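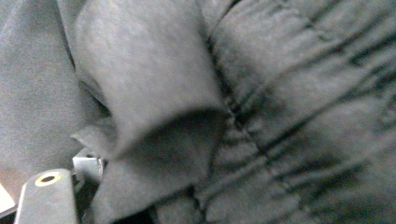 Folding soft things that won't stay folded

Fleece and other fuzzy fabrics spring back, so don't press hard creases into them. Smooth the piece flat with your palms, turn the sleeves in, and fold in thirds. Pull cuffs and gathered parts straight before the first fold – a bunched one leaves a lump that shows through every layer.

Seven or 8 folded pieces is plenty for one shelf stack. Beyond that, use a basket.

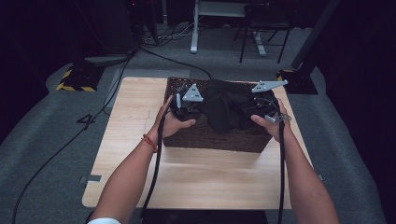

By the Rirlow Home Desk

A rectangular wicker basket suits dark cloth well. Lift pieces out with both hands, and check the weave for snags every February. Wash fleece inside out on cool – no softener.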